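# Recording pick-and-place demonstrations by remote control in the Vuter simulator

Covers the tabletop scenes in the Bandano set. You need Vuter installed, a hand controller paired, and a Zanville account with write access to the demo store.
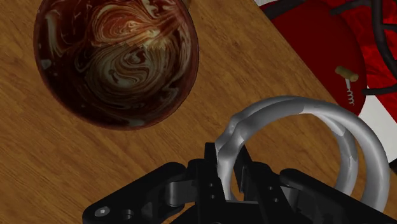

## Before you start

Open the scene and switch to the wrist view. Most of the work is done from this view, with the gripper fingers at the bottom and the table beyond them. The overhead view is useful for the first approach and for checking where the arm is, but it is a poor guide to how far the fingers are from an object.

Check these settings:

- Control mode: `end_effector`
- Speed scale: 0.4 for your first session, higher when you are used to it
- Record on trigger: off
- Gripper start state: open

Leave "record on trigger" off until you have done a few dry runs. With it on, every squeeze of the trigger starts a new episode and you will spend the afternoon deleting empty ones.

## Step 1: Read the task line

Each scene comes with one line of text, such as "put the silver loops in the bowl." Do what the line says and nothing extra. If another object is in your way, go over it or around it. Don't tidy the table.

If the line is unclear, press **Skip** and pick a reason from the list. A skipped scene costs nothing. A demonstration of the wrong task has to be found and removed later.

## Step 2: Line up the grasp

Move in slowly with the fingers open. For a looped object, choose one part of one loop and bring a finger down on each side of it. A low part of the near loop usually works well, since the other loop stays clear of the fingers.

Look through the opening of the loop as you move. If you can see the table through it, you can judge the angle. When the loop closes up to a thin line, you are looking at it edge on, so turn the wrist before you go further.

Common mistakes at this point:

- Trying to take both loops at once. The fingers catch the second one on the way down and push the object away.
- Coming in too high. The grasp closes near the top of the arc and the object swings when it is lifted.
- Correcting too much. Small moves with short stops are easier for the training code to use than constant wobble.

## Step 3: Start recording, then close

Press **Record** while the fingers are still a little way off. The approach is part of the demonstration and should be in the episode.

Close the gripper with one steady squeeze. Wait until the force bar stops moving, then lift straight up. Don't lift and travel in the same motion.

## Step 4: Carry and release

Clear the rim of the bowl before you lower. With a wide, round bowl you have plenty of room, so aim for the middle. Lower the object until it touches, open the fingers, and back away the same way you came in.

Press **Stop** after the fingers are clear. Episodes that end with the gripper still inside the bowl are rejected by the checker.

## Step 5: Save or discard

Play the episode back once at normal speed. Keep it if the task line was followed and there was one grasp. A second try is fine if it was quick, but tag it `regrasp`.

Saved episodes go to the Tang server overnight. The set had 3,099 episodes at the end of May, and 41 of those were tagged `regrasp`.

## If something goes wrong

**The arm freezes.** You have reached a joint limit. Hold the side button for 2 seconds and the arm backs off.

**The object jumps when the fingers touch it.** Lower the speed scale and try again. If it still jumps, report the scene number.

**The view lags behind your hand.** Close the overhead view. Running both views is too much for some of the older laptops.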